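Kitchen robotics

Kitchen robotics is the use of general-purpose robots for domestic food and dish handling. Dishwashers automated washing long ago, but loading, clearing and serving are still mostly done by hand. 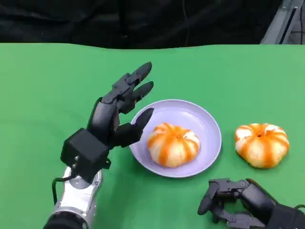 Grasping small, rounded items remains a common test of readiness. Jointed hands must open wide enough for the object and close without bruising it. A tangerine on a plate is harder than one on a bare table, as the fingers have to come in over the rim. In August trials at Vidville, the Clarnura system cleared 187 place settings, with an operator stepping in over 40 times. Its maker, Flillov, does not sell it for home use.

See also: Deák gripper; Home automation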